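Dye notebook, Drenwood shed
Friday, October 11, 2019

Walnut, second go. The hulls from the tree behind the shed had been sitting in the lidded bucket since August, under rainwater, and when I pried the top off this morning the smell was truly something. Black slime on top, brown soup underneath. I strained it twice through an old pillowcase, and should have worn the long gloves instead of the short ones (my left wrist is now the color of a saddle).

Split the liquor between two pots so I could run the Nondeten wool next to the Manalastas wool without having to trust my memory of last time. Same weight of yarn in each, no mordant in either. Both went in wetted out and I brought the heat up slowly, kept it just under a simmer, then shut off the gas and left the lids on.
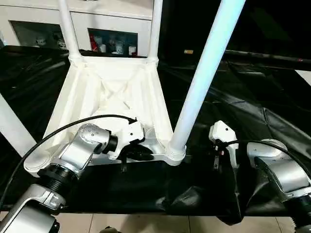
Somebody has already written in the margin that I'm fooling myself calling it a fair test if I don't scour both yarns the same way first, because Nondeten comes off the cone with spinning oil still in it and the Manalastas is sold washed. The same pencil adds that the pale streaks in last month's batch were oil and had nothing to do with the hulls.

OK, fair! I did scour the Nondeten, but only once, and the rinse was still a bit cloudy when I gave up. So whoever you are, you may well be right, and I've put a scrap of it aside to scour again properly. If that one comes out even I'll buy you a coffee.

Color so far: Manalastas is a deep warm brown, almost chocolate where the skein sat against the bottom. Nondeten is more of a tan, with a greenish cast I don't love. I pulled a sample of each at 20 minutes and another at 57 (I meant to do it at an even hour but the phone rang and I was standing there with the tongs anyway). There's hardly any difference between the two Manalastas samples. The Nondeten got noticeably darker, so it's probably just slower to take it up.
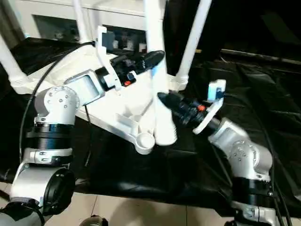 Skeins are my real problem this fall. I tied these in only two places and they tangled in the pot, and I spent ages at the sink picking them apart. Next batch gets six ties, figure-eight, in cotton, and loose enough that they don't leave white bands. I also want a better way to wind them, and an upside-down stool does the job fine if you keep the yarn low, near the seat. With legs that slant outward like those white ones, the loops higher up come out bigger than the ones at the bottom, and then the whole skein hangs crooked on the rod. Mark a line on the legs with tape and stay under it.

Also, label before dyeing. I know, I know. Knots in the tie ends are the only thing that has ever survived a walnut bath, so one knot for Manalastas and two for Nondeten from now on.
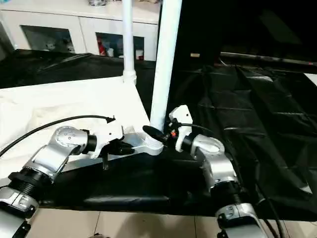
The iron dip I only tried on the short samples. A pinch of ferrous sulfate in warm water, in and out, and the Manalastas went a lovely soft near-black. It does make the wool feel harsher – not terrible, but I wouldn't want it around my neck. The Nondeten went a murky olive that I kind of like more than the plain tan, so the greenish cast may be worth leaning into. 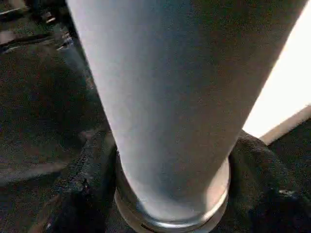

Leftover liquor is back in the bucket with the lid clamped down, for the Braltside people, who want to try it on cotton. I've told them to expect something paler than wool. Rinse water from the iron samples went in the separate jug, please don't tip it into the walnut.

Still to do: second scour on the Nondeten scrap, window test for fading (half of each sample under card), and find out who has my long gloves.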